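Loan spell split across two clubs - does the appearance clause still count?

Posted in Football Administration, May 29, 2024

Flavden
I look after registrations for a semi-professional side in a regional league. We signed a midfielder from Hodesis Town last summer with a clause that pays them a further sum once he reaches 100 competitive appearances. In December we loaned him to Bistby Rovers, and he was then recalled and played the rest of the season for us.

Hodesis now say that his games at Bistby should be added to the total. Our reading is that only games for us count. The clause says "competitive first-team appearances following the transfer" and does not name a club. Substitute appearances are not mentioned either. He has been brought on in stoppage time a fair few times, and in one cup tie he was only on the pitch for the last corner.

Has anyone dealt with this, and is there a usual reading? I would like to reply to them before the retained list goes in.

Melquiades Arriaga
There is no usual reading that will save you from the wording you signed. Start with the definitions section, if there is one. Many transfer agreements define "appearance" near the front and then use the word with a capital letter further down. If yours does that, the definition governs, and the question about substitutes is probably settled there too.

If there is no definition, look at three things in this order:

First, who the parties are. Where the clause is silent on the club, the buying club can argue that the payment reflects value it has received, and that a loan elsewhere gives it none. The selling club will say that the words "following the transfer" have no limit on them. Both are respectable arguments. I would put yours slightly ahead, but I would not want to pay for a hearing to find out.

Second, the loan agreement. Check whether it says anything about contingent payments under the earlier transfer. Some do, usually in a line near the end that was copied from an older form.

Third, the letters and emails exchanged before signing. If Hodesis ever sent a worked figure or a draft with your club's name in the clause, keep it.

On substitutes, an unqualified "appearance" generally takes in anyone who enters the field of play, however late. An unused substitute has not appeared. If you wanted a minimum number of minutes, it had to be written in. We had one that turned on 698 minutes over a season, and even then the two clubs disagreed over whether added time went into it - the match reports did not record it.

Do not send a reply that concedes the loan games "for the sake of argument". It will be quoted back to you.

Lu
loan games never count, its the same at every level. tell them no

Melquiades Arriaga
That is not correct, Lu. I have seen clauses that include loans expressly, and one that paid out at the loan club's level only.
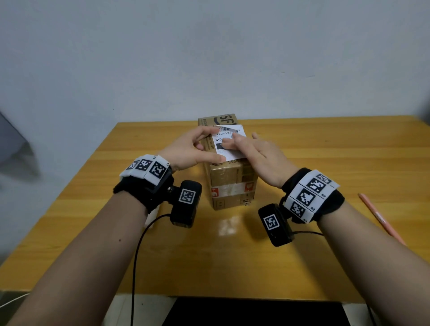 Flavden, one more point on procedure. Send your position in writing to the club secretary, attach the list of matches with dates and competitions, and ask them to mark the ones they dispute. If the total falls short even with the Bistby games included, say so and reserve your position on the clause for later. It may be another season before the matter has to be decided, and by then the two clubs may prefer to agree a smaller fixed sum and close the file.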